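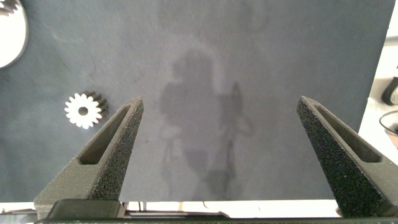 Jennylyn Bautista objects that last year's notes promised a robot that sorts gears and delivered one that sorts gears when the gears are placed kindly. She is right, and the wording has been changed.

Gondcombe Robotics Elective, Handout 6: Grasping small parts

Read before lab. Bring the Clurno log sheets.

The Plinine paper claims 3000 picks on one set of fingers. I would not lean on that. All the parts were the same size, they came from a feeder, and the authors don't define "pick." A part lifted and then dropped may well be in the total. Xinyi Luo wrote to ask and has had no answer.

For your own report, a trial counts if the part leaves the mat and stays up for 12 seconds. Anything less is a miss. Write down misses.

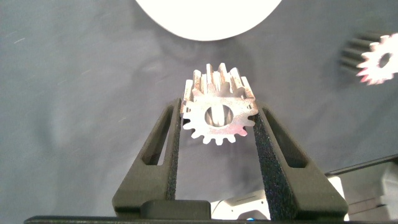 Grip force is where most teams fool themselves. They raise it until the part stops slipping and call the problem solved, then can't say what the controller did. Start low. The speckled foam pads give you a lot of help for free, and with a thick gear held upright between them, bore facing forward, it's easy to credit your code for what the padding is doing. Run the same 100 trials with the pads off before you write a word about your algorithm.

Team Onu reported no failures last November. I'd like to see the log.

Reports go to room 506. No video in place of data.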